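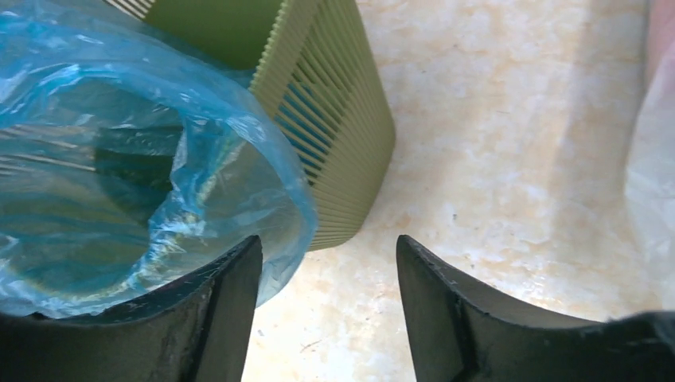
Ticket: bag-lining task, success rate drops after action chunking change
Project: Zekik
Component: bimanual policy, training config
Opened by: Zhuoran Lu, 07/03/2024
Status: open

Summary
The policy is meant to fit a thin blue bag into a slatted green wastebasket with both arms. With the February checkpoint it finished 18 of 20 rollouts. After the change to longer action chunks it finishes 11 of 20. Both checkpoints were trained for the same number of steps on the same 2000 demonstrations.

What fails
Most failures come in the second half of the task. The arms open the bag over the basket without trouble, then one gripper starts down before the other and the bag rim ends up inside the basket on one side. The policy does not correct this until the current chunk has run out.

Checked so far
1. Camera time stamps. Wrist and fixed views agree.
2. Gripper calibration. Redone on both sides, no change.
3. Normalization statistics. The new run had loaded the file from the Santoro data set. Fixed and retrained, same result.
4. Temporal ensembling. Off in the new config, on in the old one – not yet tested alone.

Setup at the hand-over from opening to lowering:

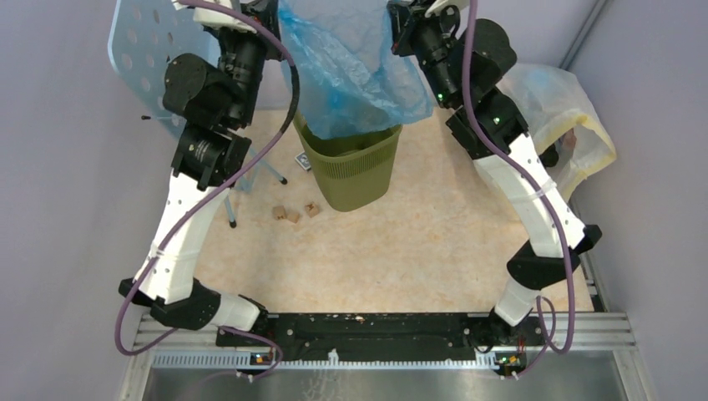

Aldo Greco: Item 4 changes two things at once if you also keep the long chunks. Please run the old chunk length with ensembling off first, 20 rollouts, same start poses. If the rate stays near the February one, the chunk length is the cause and I would stop looking at the data.

Zhuoran Lu: Queued. Will add the per-stage counts to this ticket.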